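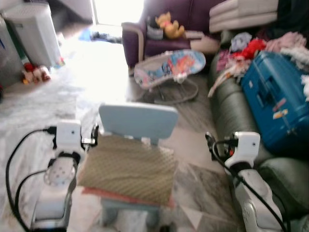
*Rirnell two-arm unit with both grippers forward, one on each side of a child's chair.*

# Rirnell Two-Arm Unit: Setup and Care

Page revised 9/6/25

The Rirnell is a two-arm unit for work with household objects: light furniture, bedding, clothing, soft toys. It ships with both arms fitted and the grippers in a separate box. Trasel supplies the grippers and finger sets, and Brito handles repairs.

| Item | Detail |
|---|---|
| Arms | 2 |
| Finger set | Part 563 |
| Wrist cable, replacement | Part 183 |
| Gripper service | Every 2,000 grips |

## Placing the unit

Pick a spot where both arms can reach the work without fully straightening. Lock the base before turning on power. On polished stone or tile, wipe the floor under the feet first and check that the base does not slide when you push it by hand.

Bright windows can wash out the head camera's view of the floor. Close a blind or turn the unit until the floor shows detail in the preview, then save the exposure setting. If the light changes a lot over the day, save one setting for morning and one for afternoon.

## Wrist cables

Each gripper cable needs a free loop beside the arm. A cable that is tied down tight will pull at the connector when the wrist turns.

1. Seat the plug until it clicks.
2. Leave a loop wide enough for the wrist to turn to both stops.
3. Run the rest back toward the lower joints and clip it there.
4. Move the wrist by hand from stop to stop with the power off. Watch the loop near the fingers.
5. Power up and repeat at the slowest speed over a sofa seat or similar low surface, with something soft as the target. A foam pillow works well. 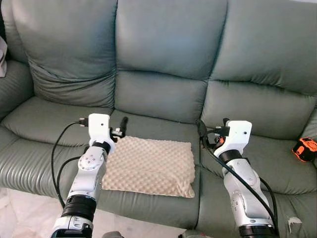 ## Finger care

Wipe the fingers with a damp cloth at the end of each day. Plush fabric leaves lint in the gap, and enough of it will keep the fingers from closing all the way. Pull it out with tweezers. Do not use oil or silicone spray on the gripping faces.

Light scuffs on the outer faces do not affect the grip. Replace the set if a tip is chipped or the two tips no longer meet evenly. Fit fingers in pairs only, and run the close test again afterward.

For blankets, set the force to Low and raise it one step at a time until the fold stays put during a slow lift.

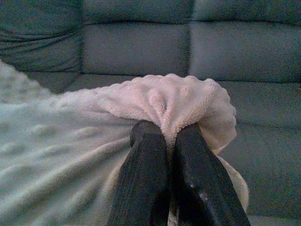
One owner wrote to ask whether the Low setting could be saved per gripper, as her left one handled all the bedding. It can. Open Grippers, choose the side, set the force, and press Keep. The setting survives a restart.

## Working with both arms on one object

Run the alignment routine before any job where both grippers touch the same thing. If one arm sits a little ahead of the other, a light chair will twist between them. Start with the grippers open and level, bring them in slowly, and stop at first contact on each side.

Check the floor too. Rugs should lie flat, and slack cable should be clear of the chair legs and the base.
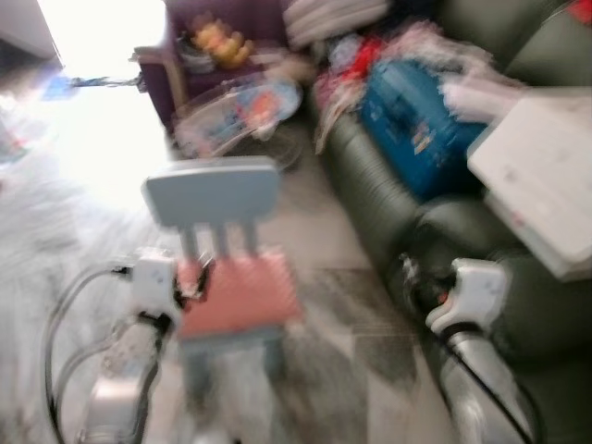
If the arms still arrive unevenly after alignment, look at the wrist bolts. They loosen slightly in the first weeks of use and should be tightened with the key stored under the base cover. Run the routine again once they are tight.

## Repairs

Owners can change fingers, wrist cables and clips. Joint work goes to Brito. Send the whole arm, with the gripper removed and the fault log saved to a memory stick. Units bought through Zondano use the same repair form.

The workshop closes for inventory for the first week of October. Parts orders are still shipped that week.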